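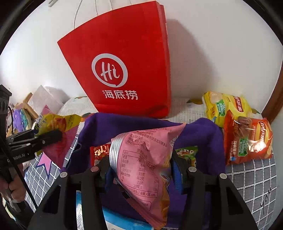
Pustgate rooms: questions we keep getting

4 min read

Updated 8th July. Read this before emailing please, the inbox is a mess and Gudrun is only in mornings.

What is Pustgate?

A shared house with furnished single rooms, rented by the month. Students mostly, a few people on short work contracts. Shared kitchen on each floor, shared bathrooms, laundry in the basement.

How long do I have to stay?

One full month minimum. No weekends, no "just nine days", sorry. You can start on any date and the month runs from there.

How do I book?

Fill in the form on Skolto, pay the deposit, wait for the email with your room number. If the email doesn't come within two working days check spam, then write to us. Please don't fill in the form a second time. It makes a second booking and then you owe two deposits until somebody untangles it.

What does it cost?

Depends on the room and the season, current prices are on the form. Heat, water and internet included. Electricity included too unless you run a space heater, and you're not allowed a space heater, so included.

Deposit is $183. Comes back within 30 days of you moving out, minus anything broken or missing. Normal wear is fine. A burn mark in the desk isn't normal wear.

Why is the deposit such a weird number?

It used to be a round one. Then the bank transfer fee got added in, then the key charge. Never got tidied up.

What's in the room?

Single bed and mattress, desk, chair, lamp, wardrobe, one shelf. Wastebasket. Curtains. The rooms are small, we say so on the form and we're saying so again here. If you have more than two big suitcases think about where they'll go, because the basement storage is full until October and we can't make an exception.

Do I need my own bedding?

Yes. Sheets, pillow, comforter. We stopped lending them, too many came back gray or didn't come back.

Mattress is a standard twin. Fitted sheets for a twin are fine, twin XL will bunch up at the foot. Bring two sets if you can, the dryers are slow and you'll want somthing to sleep on while you wait.
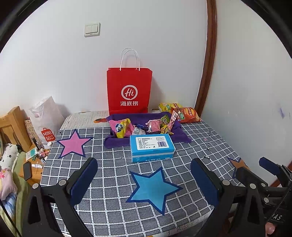 Wash at warm, not hot, the basement machines run hotter than the dial says. Patterned cotton fades in there faster than you'd expect, so turn it inside out if you care. Mattress protector is on the bed already and stays on the bed. If it's stained when you get there tell us the first day and we'll swap it, no charge.

Can I move the furniture?

Yes, lift don't drag. Keep the radiator clear and don't block the door. Put it all back before you leave.

Can I hang things on the walls?

Removable strips only. No nails, no tape. Tape takes the paint off and the repaint comes out of your deposit.

Can I eat in my room?

Snacks, takeout, sure. Cooking no. No rice cookers, hot plates or toasters upstairs. Kettles are allowed if they shut off by themselves. Wrappers and food bags go in the kitchen trash, not the wastebasket - we had ants on the second floor last summer and it took weeks.

Where do I shop?

Skirker is the nearest grocery, left out of the front door and keep going, open late. Cheaper produce at the Saturday market. Paper bags from the store are fine for recycling as long as they're empty and flat. Bins are behind the bike rack.

Is the kitchen stocked?

Pots, pans, plates, forks and so on. No oil, no salt, no coffee. One fridge shelf each, marked with your room number. Anything unmarked gets thrown out Sunday night.

Is there wifi?

Yes, password is on the inside of the wardrobe door. It's the Trình box in the hallway on your floor. If it drops, unplug it, count to 100, plug it back in. Fixes it most of the time. If it doesn't, write to us and say which floor. "Wifi is broken" with no floor doesn't help.

Can friends stay over?

Up to seven nights a month, tell us first. A guest can't stay while you're away. Quiet after 11 either way.

Pets?

No. Fish also no, we've been asked.

Can I get mail and packages?

Yes. Put your room number on it. Packages go on the table by the office, letters in the rack. We don't sign for anything and we don't chase couriers. If you've moved out we hold mail two weeks and then it goes back.

What if I lose my key?

Office hours: come down, new one same day, $40. After hours there's a number on the front door and it costs a lot more. Check your other coat first.

How do I move out?

Give notice through the Skolto form, 14 days ahead. Strip the bed, empty the wardrobe, empty your fridge shelf, sweep. Key in the box by the office before 11 am. Take a couple photos of the room before you go, helps if theres a question on the deposit later.

Who do I write to?

Gudrun Bauerfeind for bookings and deposits. Repairs have their own form, linked in your welcome email. Put your room number in the subject line.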